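Library to stay open until 8pm after residents' petition

Tarham Library will keep its doors open until 8pm on weekdays from June, after a petition signed by 2639 people called for longer hours.

The library has closed at 5pm since its evening opening was cut. Campaigners said this shut out shift workers, older pupils and parents who could only get there after tea.

Mirta Godoy, who started the petition, said she had hoped for 1000 names. "People were signing it at the bus stop," she said. "I had to go home and print more sheets."

Two new members of staff will be taken on to cover the extra hours. The ground floor and the study room will be open every evening — the local history room upstairs will still close at 5pm.

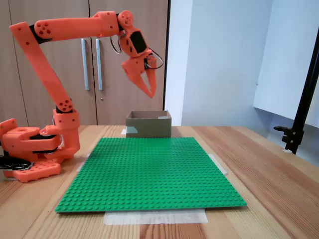

An orange 3D-printed arm on a wooden tabletop

Library manager Hussam Boutros said the evenings would be kept mostly for quiet reading, homework and use of the computers, with a book group and a beginners' sewing class to follow if there was enough interest. Children under eight will need an adult with them after 5pm.

The longer hours will run for a year at first. Visitor numbers will be looked at after six months, and Mr Boutros said he would want to see the study room well used before asking for more money.

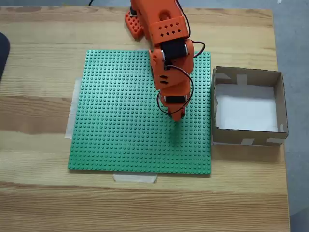 By Marisol Halvorsen
Local news reporter

Bus users have asked whether the last number 2 service, which leaves the library stop at 7.40pm, could be moved back to match the new closing time. The operator, Mavus, said it was looking at the timetable and would reply before the summer.

Saturday hours are not changing. Books can be returned at any time through the slot beside the main door.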